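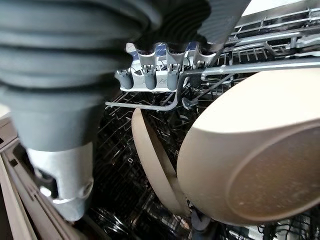
Dishwashers in Evedmont may need a new salt setting from April.

Harder water for the north side of Evedmont

Households on the north side of Evedmont will get their tap water from a new source in April. The wells at Cinari will then replace the old intake at Lake Siltari, which has served this part of the town for more than 50 years. The water company says the new water is safe and tastes good, but it is clearly harder than the water people are used to.

The change concerns 785 homes, as well as the primary school, the health centre and the bakery by the bridge. The south side has had water from Cinari for many years and will not notice any difference.

According to the company, the lake water has become more difficult to treat. In warm summers there is more algae, and the filters must then be cleaned every few days. The well water needs much less treatment. The intake at Siltari will stay as a reserve, and it will be tested twice a year.

The last part of the work was to lay 900 metres of new pipe under the railway and along Mill Road. Heinonen, the contractor, finished the digging before the frost came, and the road has been open to traffic again since then. New asphalt will be put down in spring, when the ground has settled. Until then the speed limit on this stretch remains at 30.

Analyses made during the winter show 70 milligrams of calcium in each litre of water from Cinari. In the lake water the value has been less than a third of this. For most people it means that limescale will appear in kettles and on taps, and that a little more washing powder is needed. Dishwashers with a built-in softener should be adjusted, and the box for salt should be filled before the change. How it is done is explained in the manual of each machine. Coffee machines should be descaled more often than before.

The company will send a letter to every household in the area. In the letter there is also a small paper strip, with which one can measure the hardness at home. Those who live in a block of flats will get the same information on the notice board by the entrance. 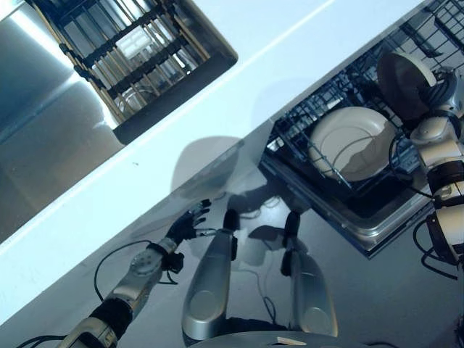
One tenant on Mill Road has written to us that the letter comes too late, as the building has just bought new washing machines for the laundry room and would have chosen another model if the hardness had been known in autumn. The same tenant asks if the company will pay for extra salt and repairs. The answer from the company is no. It considers that the water is within the normal limits, and that hardness of this level does not damage a machine which is used as the manual says.

There will be a short break in the supply when the valves are turned. The break is planned for the night, from 11.30 pm to 4 am, and the exact date will be sent by text message. It is wise to fill a few bottles in the evening. After the break the water can be brown or cloudy for a short time. It is not dangerous, but one should let the cold tap run until the water is clear, and wait with white laundry until the next day.

711 customers have so far registered their mobile number for the messages. The others are asked to do it on the website of the company or at the service desk in the town hall. People without a mobile phone can ask for a call to their landline instead.

The price of water will not change this year. What happens after that depends on how much electricity the pumps at Cinari will use, and the company wants to follow the figures over one full winter before it decides.

Owners of summer cottages on the lake shore are not connected to the new pipe and are not affected. Their water comes from a separate line, and this will be renewed later.

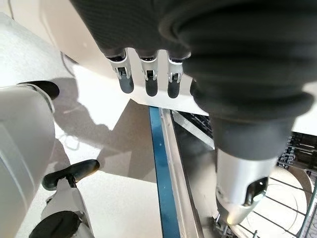 Kitchen taps on the north side can run brown for a short time after the night break.

The service desk in the town hall is open on working days from 9 am to 3 pm. Paper strips can also be collected there free of charge, one for each household.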